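Bring back the coat closet by the door

Typing this fast before work so forgive the mess. But I have been chewing on it since November and Macario Serrano finally set me off again last night, so.

New apartments don't have coat closets anymore. Go look at one. The building going up at the corner of Alvarado and Kernberg has three floor plans on its website and not one has a closet by the front door. There's a "drop zone." A drop zone is a hook and a bench nobody over the age of six can sit on. The wall gets a mirror. That's it, that's where your whole winter goes.

I grew up in Nerkutberg, in a house with a front closet so deep you could lose a vacuum in it, and we did. Smelled of wool and boots and whatever my dad spilled in there. Not a pretty room. Not a room at all really. But everything that went outdoors lived in there and everything else in the house stayed clean, more or less, and I never once thought about it. You don't think about a closet until you're holding a dripping umbrella and turning in circles.

My first place in Cokwood had one too, tiny, the door stuck every summer. Rent was lousy, kitchen was lousy, closet was great. I moved out of there for more light and a dishwasher. Would I do it again. Ask me in January.

Macario sells real estate and his line is that buyers don't ask for closets. They ask for open. Open kitchen, open living room, open sight lines, whatever a sight line is when you're trying to find your gloves. Every closet is a wall, he says, and walls make a place look small in the pictures. Fine. I believe him. People shop with their eyes and then live there with their elbows.

But they don't ask becuase they assume it's there. Nobody asks if the place has doorknobs either.

So what happens. The coats go on the chairs. Then on the bed. Guests come over and you say just throw it on the bed, and at eleven at night somebody is digging through the pile for a scarf and going home with the wrong one. 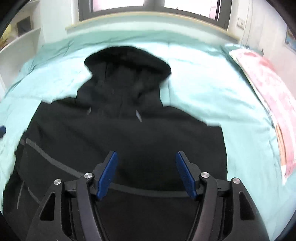 And it isn't only guests. It's Tuesday and there's no party. You come in tired, the one hook is full, and you keep walking until you hit something flat. Multiply by however many people live with you. By February our bedroom is a coatroom with a mattress in it.

My neighbor Baltazar Lozano has measured his (of course he has). The old closet in his unit was 22 inches deep, and the last owner ripped it out to get a slightly wider hallway. A hallway! Space for walking past things. Baltazar bought a freestanding rack to replace it, and the rack now stands exactly where the closet stood, except it leans, and everybody who comes in gets to look at his ski pants.

I know what the comeback is. Own less stuff. I've read those books, I gave two of them away, which I guess was the point. But a winter coat isn't clutter. I can get rid of the fondue set. I can't get rid of February. Same with boots, same with the umbrella, same with the bag you carry library books in. Take the storage away and the stuff is still there, just in your way now.

And the other comeback, the bedroom closet. So walk your wet coat the whole length of the apartment, past the couch and across the rug, and hang it against your good shirts. No thanks.

The money part bugs me more. Macario says a closet that size costs a builder maybe $1000, framing and door and a rod and someone to paint it. I can't check that, he rounds everything. But say he's half right, or off by double even. On the price of an apartment? They spend more then that on the lobby plant situation. And a person could live in that unit for twenty winters.

I don't want a law. Everytime I bring this up somebody thinks I want a law. I want people to ask. When you tour a place, don't start with the countertop. Stand inside the front door in your coat and try to take it off. Where does it go? Where does the second one go? Make the agent answer. Make Macario answer, he hates it, he told me so.

If enough people ask, it ends up on the floor plan. That's how we got the kitchen islands and I don't even like the islands.

OK, late now. My coat's on the back of a chair somewhere.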